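January 2021
Workshop notebook, bench 2
Subject: Dundska manipulation kit, evaluation on loan from Rosser

The kit was received complete apart from the second wrist cable, which Rosser has agreed to forward. Firmware was updated prior to any testing. The supplier's quick-start guide refers to a menu that no longer exists in the current version; the correct path is Setup, Arm, Limits. Colleagues using the kit after this entry should disregard page 3 of the guide.

The purpose of the evaluation is to determine whether the Dundska is suitable for the domestic tasks programme, or whether the Midau unit assessed in August remains the preferred option. The Midau was adequate on rigid objects and poor on threaded closures. Threaded closures are accordingly the first item on the present test list.

The licence supplied with the kit includes access to the Bosergate demonstration library. The library holds 266 clips under the kitchen category, recorded from head height, and the vendor's claim is that a task policy can be adapted from these with limited additional recording at the customer's site. The jar and lid group was selected for review.
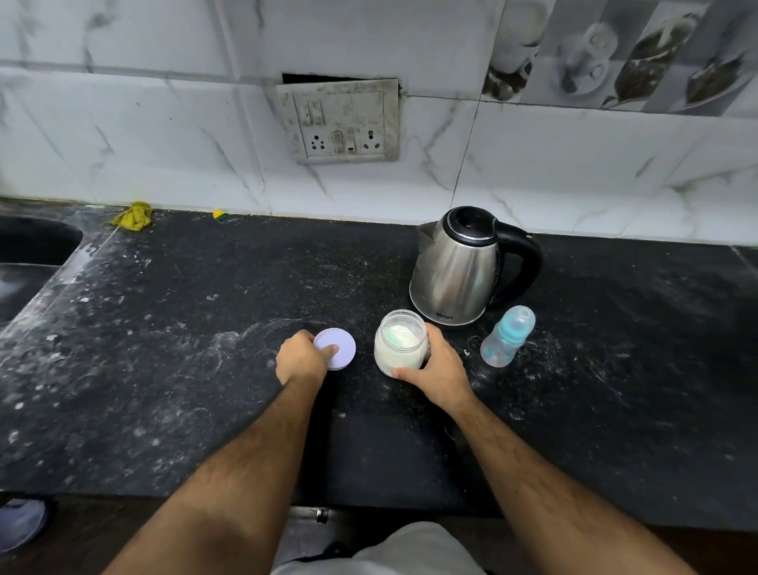 Bosergate library, kitchen category, jar and lid group. Left hand on lid, right hand on jar.

The clips are of real kitchens and the working surfaces are not tidied, which is considered an advantage for our purposes. Powder specks and smudges on a dark speckled counter are a fair test of the segmentation stage, and the clear jar wall is a harder one. On first pass the segmentation labelled the white powder as the object and ignored the plastic above it, so that the proposed grasp height was too low. Raising the transparency weighting corrected this in two of three runs. The remaining run placed the jar boundary correctly but lost the rim.

The lid presents a separate difficulty. When it is lying on the counter there is very little edge for the gripper to take hold of. A flat palm is not available to us, and the standard fingers supplied with the Dundska are too thick at the tip. The thin fingertip set is listed as an option and has been requested from Rosser at no charge for the loan period.

Force readings at the wrist were steady after warm-up. Noise from the elbow joint is noticeable at low speed and should be raised with the supplier.

Outstanding:
Wrist cable, Rosser to supply.
Thin fingertips, as above.
Repeat the three segmentation runs with bench lighting reduced.
Confirm whether library access continues after the loan ends. The licence wording is unclear on this point.

No recommendation is made at this stage. The Midau results are to be kept in the same folder for comparison.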